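Last updated: 16/09/2020
By Tamara Lytvynenko

3. What lives on the worktop

When I started visiting kitchens in Cletisbridge I thought I'd be writing about cupboards. I had a whole coding sheet for cupboards! But people kept walking me straight past them to the worktop, and by the end of March I had given in and rewritten the sheet, so this section deals with the things that stay out all day and the bare bits in between them.

I've borrowed the word 'parking' from Hinojosa, the earlier study in this series, where it was used for shoes and bags in hallways. A thing is parked when it has a usual spot and goes back there without anyone having to think. Kettles are nearly always parked. Chopping boards are the awkward ones, because they do 2 jobs: they're a tool, and they're also a bit of extra worktop (one woman told me she 'lives on hers' and I believed her, there was a crossword on it). When I asked people to tidy up as if a visitor was coming, the board was the thing they picked up, looked at and put down again.

What interested me more was what the board sits next to. In the Votano flats the run of worktop is short, and the board tends to end up beside whatever appliance has the knobs on. Figure 3 shows the sort of neighbours I mean.

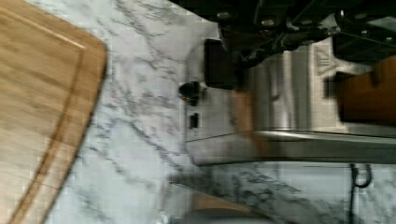

Figure 3. Bamboo chopping board and a steel appliance on a veined white marble worktop.

I want to stay with the gap for a moment - the strip of stone between board and metal. In my notes I call it the crumb lane, which got a laugh at the Rustar workshop but has stuck. People wipe it far more often than they wipe under either thing. Several of them told me quite firmly that the lane had to be kept clear, and then put a teaspoon in it while we were talking. I don't think they were fibbing. A teaspoon is on its way somewhere, so it doesn't count as clutter, and I coded it as 'passing through' (see section 5 for the trouble this caused me).

The controls matter too. If an appliance has a knob or a switch on its side panel, a board pushed right up against it gets in the way of your fingers, and so the lane gets a bit wider. I'd missed this completely until a retired baker showed me by shoving his board across and trying to turn the dial with one knuckle.

Juice grooves came up as well, mostly as a grumble. People liked having one and hated cleaning it, and those who owned a grooved board were more likely to leave it out flat after washing up. I can't say why from these visits, and I'd be wary of anyone who did. It may simply be that a big board is a nuisance to stand on end.

We use cookies to improve your visit. Accept or manage settings.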